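Reading Celebrity News, Session 4: The Engagement Story
Course notes, Joanne Mottram

Start from the assumption that an engagement story is an announcement somebody wanted out. It may still be true. Your job this week is to work out who wanted it out, and why then.

Take the Skonar item from the reader. The singer Wendy Rowbotham "lets slip" on a couch that she is engaged. The host gasps. A clip reached three entertainment sites before the show aired, with the ring in close-up.
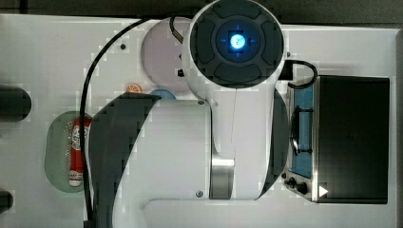 Page last changed: 4 Mar 2026

Ask how a slip gets clipped, captioned and sent out ahead of broadcast. I don't buy it, and I don't think you should either. Go through the piece and underline every word that claims surprise: "sneak peek," "spills," "finally." Then circle every fact with a named source. In my copy there was a lot of underlining and one circle.

Sources, weakest to strongest
"A source close to the couple" could be a sister or a publicist. "A rep confirmed" means a paid person said so. A named quote on tape is better, though it only proves that the words were said. A public record beats all of these and hardly ever turns up in this kind of story.
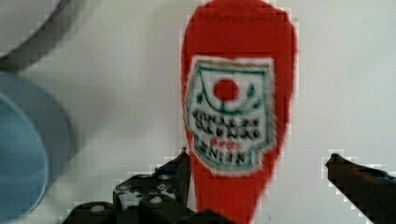

Photo: Declan Whiteley

The timing question
Rowbotham's show Stolside came back that November. The engagement clip ran the same week. Coincidence happens, so don't write "publicity stunt" in your paper unless you can back it up. Write that the dates match and say what else would explain it. Several of you lost points last year for being cynical where you should have been careful.

Also watch the ring. The Ceswood write-up gives it 19 stones and the Petkov newsletter says 24. Neither says who looked. When two outlets disagree on a number and both sound certain, treat the number as unknown.
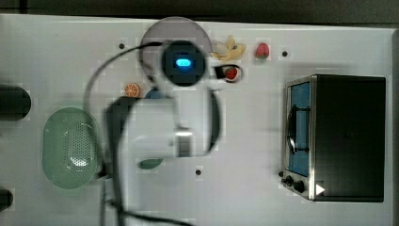
Tabletop with banana and strawberry

Fan polls
The claim that "fans are thrilled" rested on 117 comments under a single post. People who scroll past don't comment. Marjorie Garside's chapter is good on this, though I think she trusts follower counts too much. Read it with a pencil.

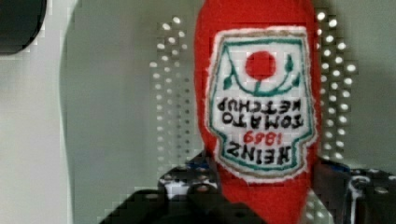 The same goes for the "longtime boyfriend" label. Alois Holzer had been called a "new man" by one of the same sites that spring. Labels like this get picked to fit the headline, and old headlines are easy to look up. Look them up.

For next time
Choose one engagement, breakup or baby story. Write 1000 words on where each claim came from. Leave out whether you like the couple. Bring a printed copy with your markings on it, and if you can't trace a claim past the first site that ran it, say so in the margin.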